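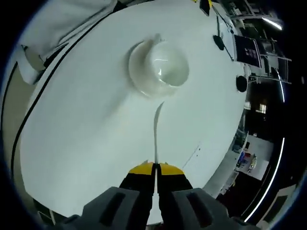 Clear cup, white table. Kukus thread starts now.

OK, I need to talk about the Kukus show at Udadance, because I've been thinking about those coats ever since and my group chat has muted me.

Udadance is a dance hall on the edge of Drondville. Sprung floor, mirrors down one wall, a ceiling fan that ticks. No runway, no risers. They put us on the floor with our backs against the mirrors, and the models came in from the street door in ones and twos like they were late for class!!

First look was a long gray coat in boiled wool with the lining turned out at the cuff. The model had dance shoes on, proper ones with a little heel, and you could hear every step. They didn't play any music until look 15. I loved that so much.

Ramil Bañez designs the whole line and he used to cut costumes for ballroom couples. It shows in the armholes! He sets them high and small, so you can lift your arm straight up and the hem hardly moves. Most coats in your closet right now will ride up to your hip if you try it. (Go try it.) 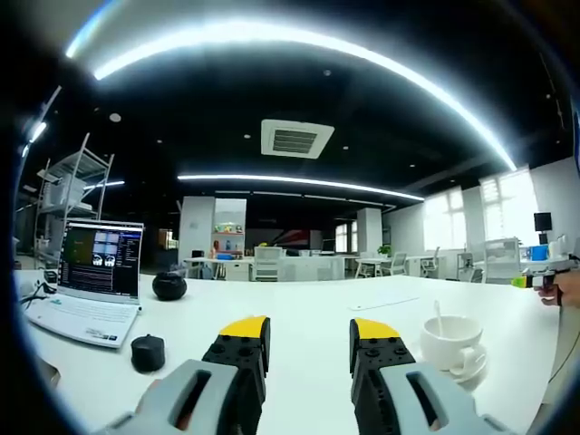 The first half of the collection was almost all white on white, and I know how dull that can sound. Cotton over wool over a sort of papery nylon, every piece a slightly different white. I kept wanting one spot of color, and then there it was, a green stitch at the back of the neck, tiny. Look at the white laptop on the white desk, with just that small green logo near the keyboard. Same pleasure, same size of surprise. I'd wear any of those jackets tomorrow.

Also, the pants. Pleated at the front, flat at the back, cropped right where the ankle bone is. Someone near me said "school uniform" and meant it as a complaint. I'd say it as a compliment.

Kenneth Saludo did the hair, and it was basically wet combs and patience. Side parts you could rule a line with. By the last few looks he'd let it dry and fall forward, so the same people came back looking like they'd been dancing for an hour.
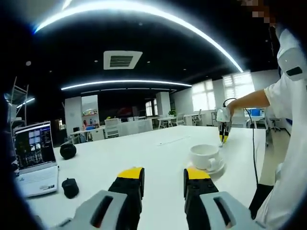 White cup, white saucer, white table.

Prices, for everyone who asked! The shirts start at 292 and the big coat is 2,000. Yes, I gulped too. The knit caps are much friendlier and they'll have them at the Lacson store from June.

They're only making 200 of the coat. I asked if the gray would come back in the fall and got a shrug and a very nice smile.

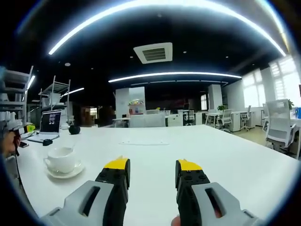 The second half is where the metallics came in, and this is the part I'd send to anyone who thinks Kukus is too quiet. Silver skirts, brushed so they look soft, with a plain white tee and one small black thing: a belt, a glove, a tiny bag on a cord. It's a mix I now see everywhere, even in the silver laptop on that white table with the little black mouse in front of it. Keep the black small and the silver calms right down. My favorite was the skirt with the single black glove, look 12 or 13, I lost track.

For the finale they opened the street door and everybody just walked back out, still in the clothes, past the bus stop. A kid on a scooter got the best view of the night.

Going to the Lacson store when the caps land. If you see me trying on the coat, let me have my moment.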